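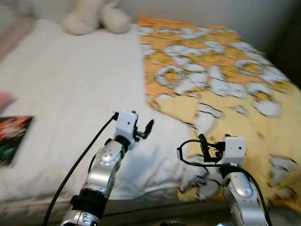 I have believed for most of my adult life that a guest room should not be too good, and the older I get the more firmly I believe it. My wife and I have kept a spare bed in every place we've lived, including the first apartment, where the bed was a door laid across milk crates with a pad on top. People slept on that door and came back the next year and slept on it again. I bring this up because I've been reading a lot lately about how to make your guest room feel like a hotel, and every one of those articles makes me a little sad. A white sheet and a yellow and white blanket pulled over one side will do for almost anybody I'd want to have breakfast with. The rest of the list (the tray, the little carafe, the basket of tiny soaps, the card with the wifi password written out in fancy lettering) is fine if you enjoy it, and I know some people do, but I think it has scared a great many of us out of having company at all.

My cousin's daughter told me last February that she couldn't invite her parents to stay because the room wasn't ready. I asked what was wrong with it. The walls needed paint, she said, and she wanted a proper headboard, and she had priced it all out at $720, not counting curtains. Her parents live four hours away and are not young. They'd have slept in the bathtub to have a weekend with that baby. I said so, a bit more loudly than I meant to, and she laughed, but the visit got put off until summer anyway, and then something else came up, the way it does.

I grew up in a house where people simply appeared. My father's friend Tadeusz Ostrowski came for what was supposed to be one night, between buses, and stayed most of a winter. He slept on the couch in the front room under two coats and an afghan, and in the morning he folded everything into a square so tight you could have mailed it. My mother never once apologized to him for the couch. I think if she had, he would have felt he needed to leave. An apology tells your guest that you've been worrying over him, and a worried host is hard to stay with – you find yourself saying how comfortable everything is all day long.

He taught me cribbage that winter, and how to sharpen a knife, and a song I have never been able to find anywhere since. I've tried humming it to people. None of that would have come my way if my parents had waited until they owned a spare room, because they never did own one. They raised four of us in that house and there was hardly a spare drawer.

Now, I don't want to sound like I'm in favor of discomfort. I have opinions about beds! A guest deserves clean sheets, and I mean washed and not just turned over. A guest deserves a lamp that can be reached lying down, a second blanket somewhere easy to find, and a door that shuts. I'd add a place to set a suitcase that isn't the floor, since bending gets harder for all of us. Past that I start to lose interest. We once stayed with some very kind people who had nine pillows on the bed, and I spent a good part of the evening trying to work out where a person was meant to put them. I finally stacked them in the armchair, and at two in the morning I woke up sure there was somebody sitting in it.

Part of the trouble is that we've all stayed in so many rented rooms by now that we've started to grade our own homes the way we'd grade those. A rented room has to win you over fast, because you'll be gone tomorrow and it wants a nice word from you. Your sister's house doesn't need a nice word. Your sister's house can have the ironing board standing in the corner and boxes of tax papers under the bed and a window you have to prop open with a ruler. I'd go so far as to say I sleep better in a room like that. You lie there looking at somebody's old track ribbons and paperback mysteries, and you feel let in.

There's the other side of it too, which is being a good guest, and I suspect we've gotten worse at that. If you're offered the bed with the dip in the middle, you sleep in the dip and you say good morning. You strip the sheets when you go, or at least ask. You bring a coffee cake. And then you invite them back to your own house, soon, with whatever you've got, before anyone has a chance to paint.

We have my brother-in-law coming at the end of the month for ten days – he's six foot three and our spare bed is not a long one. I told him so on the phone. He said he'd sleep at an angle.

RECENT ESSAYS
The Case for Eating Supper Early
Why I Still Write the Grocery List by Hand
Borrowing Tools and Other Ways to Meet the Neighbors
What My Mother Kept in the Hall Closet
On Leaving the Party Without Saying Goodbye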